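Última actualización: 6 de junio de 2021

Los manuales de taller no deberían venderse por hojas

Llevo bastantes años comprando y vendiendo papeles de coches: manuales de usuario, libros de taller, catálogos de recambios, circulares a la red de concesionarios. Empecé porque necesitaba los del mío, un Karkano de segunda serie, y acabé con dos armarios llenos. Escribo esto por una costumbre que se ha extendido y que me parece mala: desmontar manuales completos para venderlos por partes.

El procedimiento es sencillo. Un vendedor consigue un manual de taller de 500 páginas, le quita las tapas, separa los capítulos y los anuncia uno a uno. El de carburación por un lado, el de frenos por otro, los esquemas eléctricos plegables siempre aparte porque son los que más se pagan. Un tomo que entero se vendería por 58 euros rinde bastante más troceado. Las cuentas salen y entiendo que tiente.

Quien compra el capítulo de frenos recibe una parte de un sistema de referencias. Los manuales buenos de aquella época remiten continuamente de una sección a otra. El de Karkano manda a la tabla de pares de apriete del final cada pocas líneas, y la tabla no está en el capítulo. El del Yurt es peor todavía: las herramientas especiales se citan solo por su número, y la lista que dice qué es cada una ocupa cuatro páginas del principio. Sin esas cuatro páginas, media sección de transmisión no se entiende.

Hay además un problema de fechas. Muchos manuales se actualizaban con hojas sueltas que el concesionario tenía que intercalar, y la única manera de saber si un ejemplar está al día es mirar el registro de modificaciones, que va detrás de la portada. Separado el capítulo, el comprador no sabe si la holgura de válvulas que lee es la original o la corregida. En el Yurt de motor pequeño la diferencia importa, y he visto motores montados con el dato viejo.

Se me dirá que para eso están las copias digitales. Las uso a diario y me parecen útiles, pero casi todas las que circulan del Karkano proceden de un mismo escaneado, al que le faltan los desplegables. La persona que lo hizo pasó las páginas por un alimentador y lo que no cabía se quedó fuera. Mientras nadie haga otro mejor, el papel completo sigue siendo la fuente, y cada ejemplar que se desguaza es uno menos del que se podría sacar.

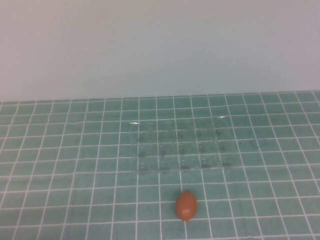
Lo que vale un ejemplar completo

El argumento del dinero tampoco es tan firme como parece. En la feria de Meldale, que es donde más papel de este tipo cambia de manos, un manual de taller entero, con su funda y sus boletines, ha llegado a venderse por hasta 1000 euros. Es un caso raro, de un modelo con tirada corta, pero los precios de los completos llevan tiempo subiendo y los de los capítulos sueltos no. El que desmonta cobra antes y a la larga cobra menos.

También ha cambiado quién compra. Antes éramos sobre todo gente con el coche en el garaje y las manos sucias. Ahora hay coleccionistas que buscan la carpeta de la guantera tal como salió de fábrica: libro de instrucciones, plan de mantenimiento, tarjeta de la radio, directorio de talleres. Yo no colecciono así – me interesa que el libro sirva para trabajar –, pero esa gente al menos conserva los conjuntos juntos, y se lo agradezco.

Reconozco una excepción. Si el manual ya llega roto, con capítulos perdidos o páginas pegadas por la humedad, venderlo por partes es razonable. Yo completé mi catálogo de recambios de Honstead con hojas de un ejemplar así. Lo que pido en ese caso es que el anuncio lo diga claro, con el número de edición, la lista de páginas que se entregan y una foto de la portada si existe.

A los organizadores de ferias y a los portales de anuncios les pediría algo parecido: un campo obligatorio que indique si el documento está completo. Y a los compradores, que pregunten antes de pagar. Basta con pedir el número de la última página y el del registro de modificaciones. Un vendedor que tiene el libro delante contesta en cinco minutos. Si tarda una semana y manda una evasiva, yo no compro.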